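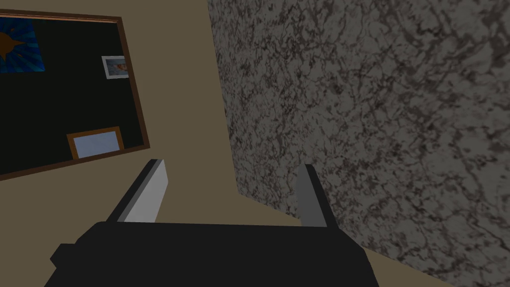 November, wall colour and days on market. Dineo wants us to tell vendors that repainting in off-white before listing gets a quicker sale. I'm not convinced. We have 547 sold listings from Momska, and the colour field was filled in by whoever wrote the ad. "Soft grey" covers everything from the pale, almost white face of the gripper's left finger to the medium grey of the right one, and a buyer walking into a lounge room would call those two different colours. Chantelle has started retagging from the listing photos. Of the 547, 430 have a living room shot good enough to judge. The rest I'd drop.

First pass on the 430: off-white homes did sell sooner. They were also newer, and more of them were in Bernent, where everything sells sooner. Wiroj says to split by suburb before we say a word to the agents. Agreed. Neville thinks the paint is standing in for "owner spent money on the place" – new carpet, tidy garden, the lot. I think he's probably right, but we have no field for that either.
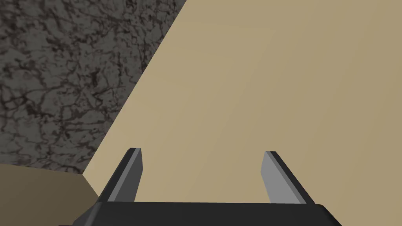 How many sales per suburb do we need before comparing colours? I'd want at least 50, and in Dukell we have just over that.

Still to do:
Siyabonga to pull original list dates, as six homes were relisted and the clock looks to have restarted.
Chantelle and me to tag the same batch separately and see how often we disagree on grey.
Keep the repainting tip out of the vendor pack until the split is done. Dineo not happy, will talk to her after lunch.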